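Margit Fjeld
@margitfjeld
Feb 23, 2020

1/ I promised a few of you that I would write down what I learned about school lunches in Ellwood, after I have been going to the parents' meetings since November. It is long. Sorry in advance to the people who follow me only for the knitting.

2/ Background for those outside. Our town has four primary schools. Until last year each school cooked its own food. Now three of them receive the food from one central kitchen on Furnel Road, and the fourth school, Kivham, still cooks for itself. The council wants Kivham to join the others before the summer.

3/ The central kitchen makes 1000 meals a day. It was built for 600. I asked two times if these numbers are correct, and yes, they are.

4/ I grew up in a place where everybody brought bread from home in a box. So when I moved here, a hot lunch at school felt like a luxury to me. I still think it is one of the best things a town can do for its children. Please read the rest with this in mind.

5/ What the council says: one kitchen is cheaper, the menus are the same for everybody, and allergies are easier to control. I believe the part about allergies. The person who plans the special diets showed us her system and I was impressed.

6/ What the parents say: the food arrives tired. Pasta suffers the most. Fish is surprisingly all right. Potatoes depend on the day. My son says the peas are "grey but friendly", and I have no better words for it.

7/ The food leaves Furnel Road at half past ten. The last school on the route eats at ten past twelve. You can keep a soup nice for this long. You cannot keep a fish finger nice for this long, and I say this as a person who has tried at home.

8/ Zanele Van der Merwe cooked at Kivham for many years and now she teaches catering at the college. She spoke at the January meeting. Her point was simple: if the food must travel, then write a menu of food that likes to travel. Stews, lentils, baked rice, thick soups. Do not send chips in a van.

9/ I liked also that she talked about time. At Kivham the children have 37 minutes for lunch from the bell to the bell. In the queue they can lose a third of it. A child at the end of the line gets a plate and then must eat like a soldier.

10/ Somebody asked if bowls would be quicker than plates with compartments. Zanele said yes, for the small ones especially, they spill less and they can carry a bowl with two hands. There was then a very long discussion about bowls – I did not expect that people have so strong feelings.

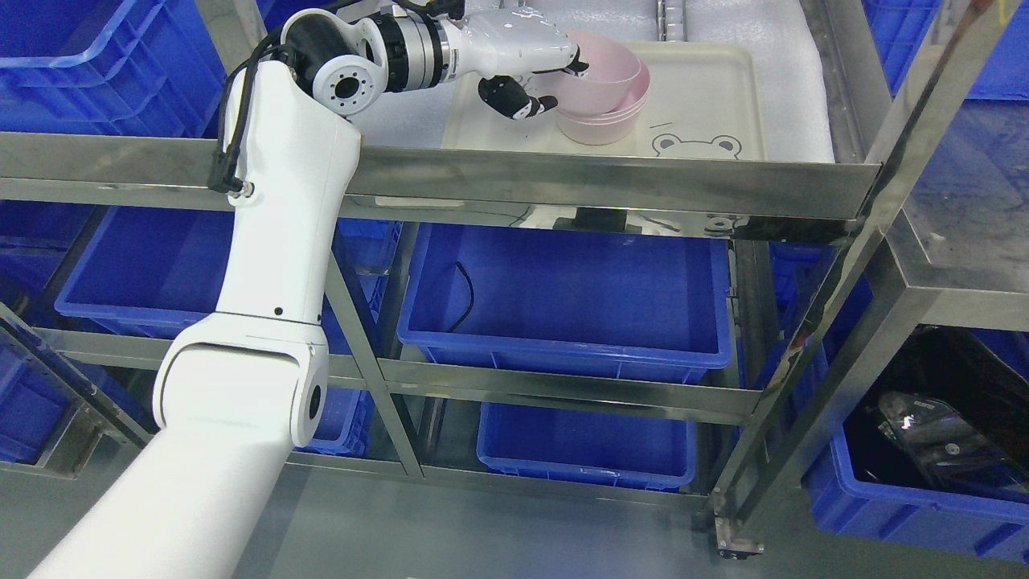
11/ The other question was second helpings. When a school cooks for itself, the cook can see that the curry is popular and keep some back. With delivered food the portions are counted the day before. If your child is still hungry, there is bread. It is good bread, but it is bread.

12/ About the money. The council says the saving comes mostly from staff hours. Then it is a little strange to me that the supplier, Esevlow, has a contract where the price per meal can go up every year, and there is no page which says what happens with the saving. I have asked for this page by email. I will post the answer when I have it.

13/ I want to be fair. The woman from the council who answered our questions stayed one hour longer than she had to, and she did not once say "going forward". She also agreed that the delivery times were planned by a person who was thinking of traffic and not of lunch.

14/ What I would like myself: leave the Kivham kitchen open for two more years, let it cook also for the school furthest on the route, and compare. It is only 100 extra meals. The ovens are there already and so is the cook.

15/ If you want to write to the council, short letters are fine. Say which school, how old your child is and what comes home uneaten in the stories they tell you. You don't need to be an expert in anything.

16/ Correction to 7: the van leaves at twenty to eleven now, they changed it after the holidays. Thank you to the father who wrote to me. The fish finger is still not nice.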